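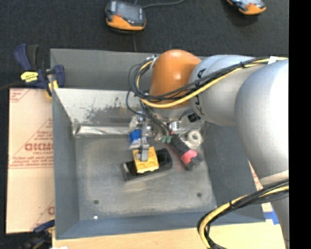

Niall Chisholm
Are you sure it's the bin and not what's in it? I had a compost tumbler that stank for a whole summer and I blamed the plastic, the lid, the neighbors' cat, everything. Anyway, let's see your full post, it got collapsed on my phone.

Halima Mfaume (original poster)
Sorry, the site folded it up when I edited. Pasting the whole thing again:

I started a worm bin in the garage in April and it went great until last week. Now I lift the lid and there's a sour smell, kind of like old pickles, and in the mornings I find worms climbing the sides and bunching up under the rim. A few made it onto the floor (my son found them before I did, he was thrilled, I was less thrilled). I bought 500 red wigglers to begin with, and I have no idea how many I've got left.

I feed them coffee grounds, carrot peels, banana skins and the odd bit of bread. We had a lot of melon this month so they got a lot of melon. Bedding is shredded newspaper plus one bag of Odera coir from the garden store on Trelbridge Road. The garage was 62 when I checked this morning, so I don't think it's too hot. The bin has holes in the lid but none in the bottom. Do I have to throw everything out and start over? I'd really rather not!

Þórey Ingvarsson
Don't throw anything out! I've kept worms for years and I did this exact thing my first July, except mine was watermelon. Melon is nearly all water, and with no holes in the bottom all that juice just sits down there and goes sour. The worms climb because they're trying to get away from it.

What I'd do, pretty much in this order. Stop feeding for a week, maybe ten days. Pull out any melon you can still recognize, and the bread too – bread goes sour fast and mine never seemed to care for it. Then tear up a big heap of dry cardboard, the plain brown kind with the tape peeled off, and mix it all the way down with your hands. All the way, not just on top. You want the bedding to feel like a wrung-out sponge. If water runs out when you squeeze a fistful, add more cardboard and squeeze again tomorrow.

After that, drill the bottom. I did a dozen quarter-inch holes and set the whole thing on two bricks with an old cookie sheet underneath. Move the worms and bedding to a bucket first, please, I have a friend who didn't.

Leave the lid off with a light on for the first couple of nights. They hate light so they'll stay down in the bedding while things settle. Mine quit wandering by the third night and the smell was gone in a week or so. Crushed eggshell helps a bit as well if you have some, but go easy.

Majdi Matar
just get a Plikeck with the trays, mine was 149 on sale and I never looked back. the bottom tray has a tap for the liquid. worms in a plain tub is asking for trouble imo

Þórey Ingvarsson
Trays are nice but she can fix this one with a drill and a pizza box :)

Halima Mfaume (original poster)
Thank you!! I dug around after reading this and there was a layer of pure melon sludge at the bottom, almost two inches of it. Very gross. I've scooped it out and put in every cardboard box from the recycling, and my son is in charge of the night light. Drilling on Saturday. One more thing, can the sludge go on the tomatoes or is it too far gone?

Þórey Ingvarsson
I wouldn't if it smells sour. Bury it somewhere away from the roots, or toss it on the outdoor pile if you have one.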